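The Yellow Bench at Zerau, Prilholm
Photo gallery
Oct 8, 2020

I have a low opinion of furniture that tells you where to put things. I own a cutlery tray with a slot for a fish knife, and I have never owned a fish knife. So when Zerau let me into their workshop in Prilholm to look at a bench with shaped places in its top, I went with my arms folded.

The bench is part of a line they call Metura. The idea, as the leaflet has it, is that each footwear part gets a pocket cut to its own outline, so that a worker can see at a glance what's there and what's gone. The leaflet uses the word "intuitive" on both sides. It also says the layout was fixed in June after 17 trial versions, and I'd like to have seen the other sixteen, mostly to find out whether any of them was a plain flat table.

I did not expect the color. Yellow is a serious commitment in a workshop. I can see the argument for it, and the black pieces do stand out, but you'd want to like yellow quite a lot before you put in a whole row of it. I asked if the bench came in gray. It does, and it costs more. 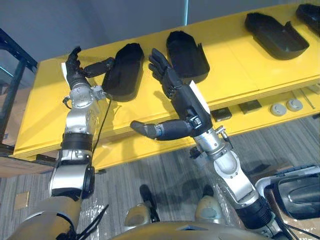 The long view first. The second picture is closer in, with one piece up off the top.

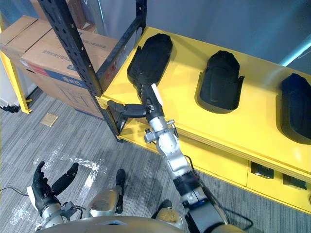
Notes on the first picture. The black pieces are shaped like shallow shoes, or boots if you're feeling generous, and they're hollow on the upper side. The top has a shine on it, and there are faint seams where the panels meet. I'd keep an eye on those. Any seam in a work surface collects whatever the work gives off, and I've scraped enough glue and lint out of joints to be sour on the subject. Zerau's answer was that the panels can be swapped one by one. Fine, but that's a benefit to whoever has a spare panel.

Notes on the second picture. One shoe insert has been lifted, with the toe end toward the wall, and the others are down in their recesses. You also get the edge of the top board here, and it's the part I liked best. It's layered plywood, it's thick, and the edge has been left showing. I'd gone in expecting something thin with a plastic strip around it, and I was wrong about that. The black post with the row of holes is the sort of slotted upright you can bolt nearly anything to, and I trust it more than I trust the bench. The cardboard boxes behind it are boxes. Every workshop I have ever been in has them, including the ones with a storage system.

About the pockets

The pockets are the selling point, so they ought to get the hardest look.

What they do well is easy to say. When a part is out, there's a hole where the part should be, and you don't need a list or a label to tell you. People who lay tools out in cut foam have been doing the same for years, and it works for them. For inserts of one model in one size I can believe it works too.

My trouble starts with the second size. A recess cut for one outline is cut for that outline. Put in something a little smaller and it slides about. Put in something a little bigger and it sits on top like a hat. I asked what happens when the model changes, and the answer was "you order a new top." A new top is 234 dollars. The full bench with its cabinet is 874 before delivery. So for a bit more than a quarter of the money you get to start over, and if your line changes with the seasons you'll be starting over a good deal. A flat board and a roll of tape would do a worse job, I admit, but a worse job that can be fixed by lunch.

I also wonder about the left and right of it. Shoes come in pairs, and so do inserts, and a piece that's rounded at both ends doesn't shout which way around it goes. The leaflet says a wrong part "will not seat." Maybe so. I've seen plenty of people make a thing seat.

Then there's cleaning. A flat top you wipe. A top full of rounded hollows you wipe, and then you go around each hollow with a finger in the cloth, and then somebody asks why you're still at it. Zerau says a brush takes 47 seconds per top. I didn't time it and I don't believe it, though I might believe it of a new top on a good day.

About the cabinet

The cabinet is long and low. I'm told this puts the top at a comfortable height for a person standing, and I'd like to know which person. Benches are always comfortable for the one who drew them. There's a lower shelf under the top at one end, which is a sensible place for the stuff you don't want on the bench, and also the place where that stuff will stay until the bench is moved.

Toward the bottom of the front panel in the second picture there are two small dark rectangles, handles or cutouts. I meant to try them and forgot, so I won't pretend to an opinion on how they feel. If they're cutouts I'd want the inside edge sanded. A sharp cutout is the kind of economy you only notice with your knuckles.

What I'd change

Leave the plywood alone. Put a shallow finger notch beside each recess, so you can get a part out without pinching it by the rim. Sell the tops blank as well as cut, for people who own a router and a bit of patience. Cut the word "intuitive" from at least one side of the leaflet.

And I'd like to come back after a year of real use. New benches photograph well. I've rarely been invited to see an old one, and when I ask, I'm usually told that the customer is shy. Zerau said they would look into it. I've written that down with the date.

Would I buy one?

For my own work, no. I handle too many odd shapes, and half of them I'd have to force into somebody else's idea of a shoe. For a place that makes one thing, over and over, in a size that's settled, I suppose I might, if the price of a spare top came down and the seams held up. That's more than I thought I'd be saying when I got off the bus in Prilholm, so take it as praise if you need some.

The pictures may be reused with my name on them. Please don't crop the plywood out of the second one. Corrections on prices are welcome, especially if they've gone down.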